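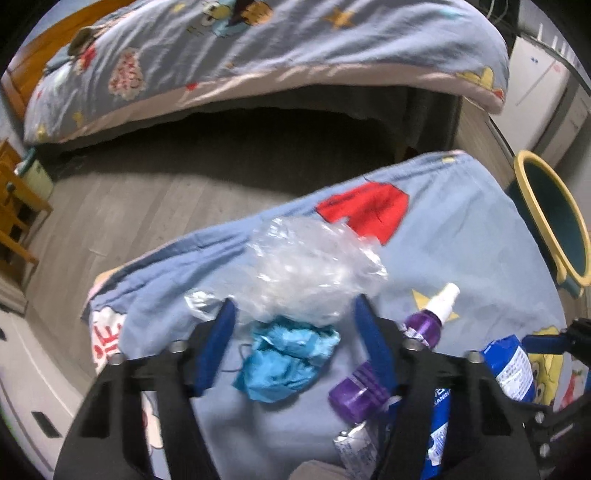 Recording pick-up demos with two hand-held grippers

These steps cover how we record tidying tasks for the Ukeo grippers, one in each hand. They assume both units are charged and paired with the laptop.

Set out the objects

Use a soft surface such as a bed or a blanket laid over something flat. Mix things that bend with things that don't: plastic bags, wrappers, small spray bottles, packets, tubes. Let some of them overlap. Clear plastic is worth including early on. It throws bright reflections and changes shape every time it is touched, so the policy needs plenty of it.

Patterned fabric is fine. If you only record on plain sheets, the robot will later try to pick up printed stars.

Record a demo

1. Hold both grippers open over the objects and keep still for 2 seconds.
2. Start recording with the thumb button.
3. Choose one object and move straight toward it. Don't hover over one thing and then switch to another.
4. Come down with one fingertip on each side. For a bag, pinch a raised fold. For a bottle, grip across the body and stay off the nozzle.
5. Close slowly, lift, and carry it to the bin.
6. Open fully, back away, and stop recording.

Use the second gripper to hold fabric down or move a neighboring object. When it has no job, keep it out to the side with the fingers open.

If you drop something, keep going and pick it up again. Leena Heiskanen trained one Stosow model with dropped objects left in and one without, and the first recovered better.

How many to record

Plan on 50 demos per layout, then shuffle everything and start over. Take a break after 3 layouts, as tired hands get jerky. Our first full set came to 206 demos after we threw out the ones with lost tracking.

Check before uploading

Play back each clip at double speed. Delete it if the fingertips leave the view or the gripper width reads zero the whole way through. Name the folder with the layout and your initials, then copy it to the Braravley drive.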